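Zoduvcombe Toy Library and Play Sessions
Progress report to the Arruda Fund, second period, to the end of July
Prepared by Wekesa Mabula

Where we are

The grant pays for two things: a lending library of toys for families with children under five, and a weekly play session in the old reading room. Both are running. Whether both are doing what we said they would do is a harder question, and I would sooner set out my doubts now than have them found at the final visit.

Lending

We have 24 families on the books against a target of 19. That looks good on paper. I am less sure of it than the figure suggests. Seven of those families joined at the spring fair, took a toy home the same afternoon and have not borrowed since. The application treated joining as the measure of success, and I think that was a mistake on our part. From the next period we would like to report on families who borrow in any given month, even though the number will be lower.

Returns are slower than planned. The two-week loan is widely ignored and I see little point in pretending otherwise. Rungnapa Thepsuriya has suggested moving to four weeks with a reminder halfway through. We will try it, though reminders by text have done very little so far.

Play sessions

Attendance rises in wet weather and falls off in the holidays. Parents tell us the sessions help their children talk more. They may well do. We have no way of showing it, and the short questionnaire supplied by Flitora does not help much, as nearly everyone ticks "agree" all the way down. Janaína Mendonça has started keeping brief notes after each session instead — who stayed, who left early, what was asked for. They are untidy but they have already told us more than the forms did. Several parents said the start time clashes with the school run at the junior site, and we have moved it to 9.45.

Training

Yoon-hee Yang ran both training mornings on talking with very young children during play. The first was well attended and the second was not. I would not ask the Fund to pay for a third without a clearer idea of who it is for.

Money

We underspent on publicity and overspent on storage. The catalogue system from Pladalance cost £2000, as budgeted. It is better than the card index, but searching by age group still does not work properly and their support desk has twice closed the query without fixing it. Mieczysław Kozłowski is holding back the renewal until it is sorted out. I support him in this.

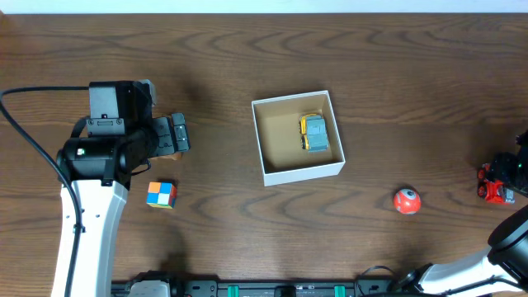

Page 7

Stock

Small vehicles remain the most borrowed type of toy by a long way, followed by wooden puzzles. The musical instruments, which the application made a great deal of, hardly leave the shelf. We do not plan to buy more of them.

Cleaning takes longer than we allowed for. The plan assumed a quick wipe on return, but anything with wheels or joints needs a brush, and sets have to be checked for missing pieces before they go out again.

Next period

Move to four-week loans. Report on active borrowers. Drop the Flitora form if the Fund is content for us to do so. Get a straight answer out of Pladalance on the age search, or ask for part of the fee back.

We would welcome a decision on the questionnaire before the autumn sessions begin, as the new forms would otherwise have to be ordered in August.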